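How Do You Test a Robot's Hand?

For readers aged 8 to 11
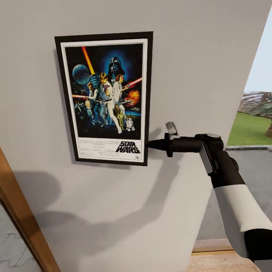 A robot's hand is called a gripper. Most grippers don't look much like your hand, because each one is built for certain jobs. Before anyone decides which gripper to put on an arm, they try out a few and compare them. A lot of this testing happens inside a computer, in a make-believe room called a simulation. The room can have ordinary things in it, like a door frame, a lawn outside or a Star Wars poster on the wall. In this one, the black and white arm has brought the tip of its tool very close to the edge of the poster's frame. Getting close to something is harder than it sounds. If the tip goes a little too far, it bumps the wall.

Why use a computer first?

Real robot arms are heavy and they cost a lot of money. If a simulated arm hits a simulated wall, you press a key and start again. You can also swap one gripper for another without picking up a screwdriver.

Edileuza Camargo tests grippers at a company called Dremodar. Last July she and Vinh Khương compared 4 grippers in a simulated house. Each gripper had the same jobs to do, and the arm started from the same place every time. That makes it a fair test, just like the ones you do in science class. If you change the gripper, you keep everything else the same.

What do testers look for?

They check how close the tip gets to the spot it was aiming for. They check whether any part of the arm bumps into things along the way — elbows are often the problem. They also look at the shape of the tool. A narrow tip can get into small spaces, but a wide one may be better for holding a big box.

By the end, the team had done 2162 tries. The computer got through them while everybody was asleep.

Is the computer always right?

No. A simulated wall is perfectly smooth, and a real one might have bumps. Real motors get warm and real cables get in the way. So the best gripper from the computer test has to be tried again on a real arm. Edileuza and Vinh did 46 of those tries, slowly, with one person standing beside the stop button.

Try it yourself

Tape a paper square to a wall. Hold a pencil at arm's length and bring the blunt end as close to the paper's edge as you can without touching it. Now try it with a wooden spoon. Which one was easier to aim?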